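OK so I finally quit buying paper towels and a few of you asked how it's going. Long thread, get a drink.

Started in January. I added up what we'd spent on paper towels, napkins and those blue shop rolls over a year and it came to 193 dollars. For two people and a dog! I sat in the car for a minute after that one.

So the plan was cloth for everything. Spills, hands, windows, the dog's feet, dinner.

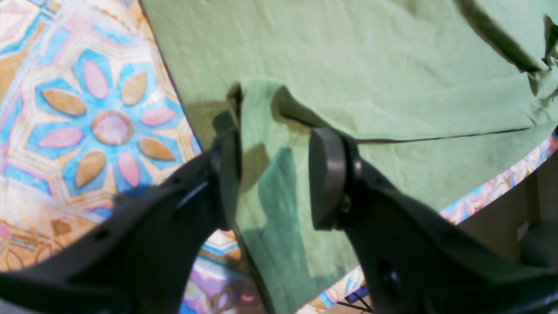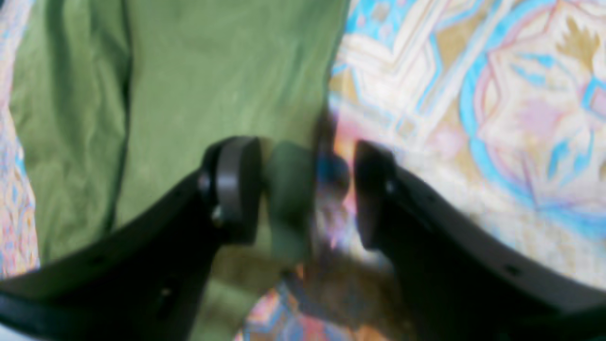
Wayne Haworth replied to the first post that he tried this for a month and gave up over the smell, and he wants to know what he did wrong.

Wayne, I bet you were putting them in a lidded bin. I did too and it was grim. Now mine hang over the side of an open bucket until they're dry, THEN they go in the pile. Huge difference.

Also skip the fabric softener. It makes cotton feel lovely and then it just pushes water around the counter. Took me three months and a lot of swearing to figure that out.

Where I got them: 70 from cutting up old T-shirts and one very tired bath sheet, the rest from a church sale. I have 100 now and that's too many. The drawer doesn't close.

T-shirts are great for glass, terrible for spills. Old towel is the other way around. Flannel does everything pretty well – if you have a flannel sheet with a hole in it, guard it with your life.

Don't bother hemming. I hemmed six, got bored, and the raw ones have held up fine. They fray for a few washes and then they sort of stop.

Bacon is still a problem. I keep one roll hidden above the fridge for grease and for whatever the dog brings up at 4 a.m. I've made my peace with it.

Laundry is one extra small load every week or so, hot, nothing fancy. I line dry when I can and they come out like cardboard, but they soften up the first time you use them.

Anyway Ruth Tindall wants 20 of my spares and I'm mailing them tomorrow, so maybe the drawer will shut. Will post about napkins next, I have opinions about napkins.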